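The Baptism Book

I was in by the time the kettle boiled, and by in I mean gone, lost to the living, elbow-deep in the parish of Tulturach with my coat still on. The scans had come through at last! Nearly 600 pages of baptisms, marriages and burials, all in one brown, slanting, maddening hand, and somewhere in there (I just knew it) was my great-great-grandmother.

I had been hunting her since January. What I had was a first initial, a ship, and a line in my grandfather's notebook that read "Mother's people from Brodari, or the farm above." Or the farm above! Above what? I loved him dearly, but he could have used one more sentence.

So I started at page one. You're supposed to go straight to the years you need, and I never can. I want to meet everybody. There was a miller who had his twins baptized in a snowstorm, and the priest wrote the weather down in the margin, bless him. There was a widow who stood godmother so many times that I began looking for her the way you look for a friend at a party. When I found her in the burials I had to get up and walk around the kitchen.

My sister called at 2 in the afternoon and asked what I'd had for lunch. I told her about the miller.

"Is he ours?" she said.

"No, but listen to this."

She listened, too. She always does, and then she says "but is he ours" again at the end, in case it has changed.

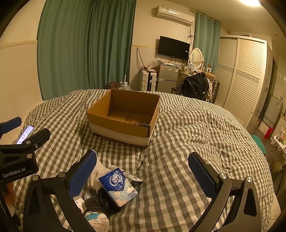 Plush toy and tissues on the gingham duvet

By evening I had moved the whole operation to the bedroom, laptop on my knees, notebook going soft at the corners. The handwriting had changed by then. A new priest had come, a young one I think, with big round letters and a terrible thirst for detail. He gave house names. He gave house names! Where the old man had put "of this parish" and called it a day, the new one wrote out every farm and every field corner, and on page 500 he wrote this:

"A daughter, to the people at Paisan, which is the farm above Brodari."

I read it out loud to the wall. Then I read it again with my finger on the screen, one word at a time, like a kid. Paisan. The farm above. It had a name the whole time, and my grandfather must have heard it at the table as a boy and let it slip away, the way you do with words the grown-ups say over your head.

And there she was underneath, with the right initial and the right year, and as godmother — oh, I yelled — the widow. My widow! Of course she was there. She had probably walked up the hill for it.

I called my sister back. It was late and she answered in a whisper.

"Ours," I said.

"Wait," she said, "let me turn on the light," and I heard her hunting for a pencil, and then I started over from the beginning, from the snow, because you can't just hand a person page 500. She needed to know about the twins first.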